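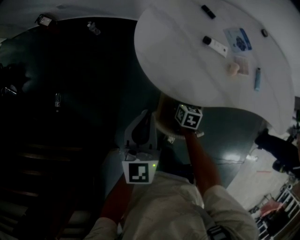 Greifdaten von Hand aufnehmen, ohne dass hinterher die halbe Session in den Müll geht. Darum geht's auf dieser Seite. Wir sammeln im Projekt Plarine Vorführungen mit einem Handgreifer, Mensch räumt Kleinkram vom Tisch, daraus lernt später ein Modell. Die Methode ist simpel, die Fehler sind es auch. Der häufigste passiert ganz am Anfang: loslegen, bevor Greifer und Markerwürfel einmal sauber zusammen im Blick waren. Also Greifer in die eine Hand, Würfel in die andere, dicht zusammen vor der Brust halten, Muster nach oben, grüne LED am Gehäuse leuchtet, dann erst an die Tischkante. Kostet 9 Sekunden. Spart Nachmittage.

Kurz zum Ergebnis, damit klar ist warum ich darauf rumreite

Bei Hestora in der Werkstatt zwei Serien gefahren, jeweils 38 Durchgänge, gleicher Tisch, gleiche Aufgabe. Erste Serie ohne Abgleich am Anfang: 19 Durchgänge unbrauchbar. Spur springt, Greiferpose weg, Zeitstempel passt nicht zur Bewegung. Zweite Serie mit Abgleich vor jedem Durchgang: 2 unbrauchbar. Ja, kleine Stichprobe. Ja, dieselbe Person. Ob das bei einem anderen Aufbau genauso aussieht, weiß ich nicht, die Gruppe in Brernell will es im August mit größeren Gegenständen wiederholen. Bis dahin machen wir es einfach immer.

Tisch vorbereiten

- Heller Tisch, matte Sachen. Ein glänzender Tisch geht auch, aber dann Deckenlicht prüfen. Spiegelungen wandern mit, wenn man sich über die Platte beugt.
- Gemischte Formen nehmen. Flache Packung, dünner Stift, kleines rundes Ding. Wenn alles gleich dick ist, lernt das Modell eine einzige Fingeröffnung und fertig.
- Weiß auf Weiß sparsam. Ein weißer Stift auf weißer Platte ist gemein, zum Testen gut, zum Anlernen eher später dazunehmen.
- Abstand lassen. Zwei Finger breit zwischen den Teilen. Enges Gedränge ist eine eigene Aufgabe und gehört in einen eigenen Ordner.
- Boden freiräumen, wo man steht. Kabel an die Seite. Man guckt beim Greifen nie auf die Füße.
- Positionen zwischen den Durchgängen wirklich ändern. Nicht bloß schubsen. Ich würfle mittlerweile, welches Teil nach vorne kommt, sonst liegt der Stift am Ende immer rechts.

Kabel am Greifer

Zweite große Fehlerquelle. Zu langes Kabel hängt raus, bleibt an der Tischkante hängen, zieht beim Drehen an der Hand. Man merkt es kaum, in den Daten sieht man einen kleinen Ruck, immer an der selben Stelle. Überschuss in engen Schlaufen aufwickeln und direkt unter dem Aufsatz verstauen. Keine Knicke. Schlaufen nicht fest zuziehen, mit einem Streifen Klettband reicht es. Kabelbinder hatte ich vorher, muss man jedesmal aufschneiden, nervt.

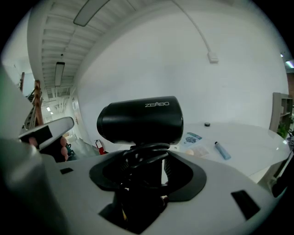
Aufsatz mit ZEABO-Schriftzug, Kabel darunter in Schlaufen gelegt.

Nach dem Wickeln einmal komplett durchbewegen: Handgelenk links, rechts, nach oben kippen. Spannt was? Neu wickeln. Stecker ganz am Schluss noch mal andrücken, auch wenn er fest aussieht. Gerade dann.

Noch was zur Sichtlinie. Vor der Aufnahme gucken, ob Schlaufen vor eine Kamera rutschen können. Bei uns war das einen ganzen Dienstag lang so, fällt im kleinen Vorschaubild nicht auf. Seitdem mache ich ein Standbild und ziehe es groß.

Greifen selbst

1. Finger an den Griff, nicht in die Backen. Klingt doof, passiert ständig, vorallem wenn man müde wird.

2. Langsam anfahren, langsam schließen, kurz halten. Wer zuschnappt, produziert drei Bilder vom eigentlichen Kontakt und sonst nur Anfahrt.

3. Nach dem Schließen einen Moment nichts tun. Dann anheben. Das Auswerteskript (unseres heißt Dankwa, wohnt im Projektordner) sucht nach dieser Ruhephase und schneidet daran. Fehlt sie, muss jemand von Hand schneiden.

4. Fehlgriffe drinlassen! Einfach neu ansetzen und weitermachen. Nur im Protokoll ein F dahinter. Das Modell darf ruhig sehen, wie man sich korrigiert, aussortieren kann man später immer noch.

5. Backen prüfen. Einmal den Greifer nach oben halten und von unten draufschauen: treffen sich die beiden Polster vorne an der Spitze, stehen sie gleichmäßig auseinander, klemmt nichts dazwischen. Marker daneben gleich mit anschauen, Halter fest, Fläche sauber.

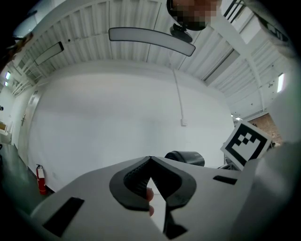 6. Polster abwischen. Trockenes Tuch, kein Spiritus, der macht das Gummi bei uns stumpf. Staub reicht schon, damit flache Packungen wegrutschen und man unbewusst fester drückt.

7. Pause machen, bevor die Hand zittert. Sieht man in der Spur sofort. Lieber zwei kurze Blöcke als ein langer.

Protokoll

Zettel und Stift, neben dem Tisch. Kein Tablet, das geht immer dann aus. Pro Durchgang eine Zeile: Nummer, welches Teil, welche Hand, F oder nix. Ob der Abgleich gemacht wurde, als Häkchen ganz links. Wenn das Häkchen fehlt, Durchgang extra ablegen und nicht stillschweigend dazumischen, sonst ist der Vergleich oben nichts wert.

Uhrzeit nur am Blockanfang aufschreiben. Die Kameras haben ihre eigene, aber wenn eine davon neu startet, ist man froh um den Zettel.

Was bei uns nicht geholfen hat

- Größere Marker. Stoßen überall an.
- Mehr Licht von vorne. Muster überstrahlt, Abgleich schlechter als vorher.
- Abgleich nur einmal pro Block. Ging drei Durchgänge gut, dann Greifer kurz abgelegt, und weg war's.
- Handschuhe. Rutschig, und den Auslöser spürt man nicht richtig.

Offen ist noch, ob man den Abgleich am Ende des Durchgangs wiederholen sollte. Probiere ich als nächstes, selber Tisch, wieder 38 Stück. Trage ich dann hier nach.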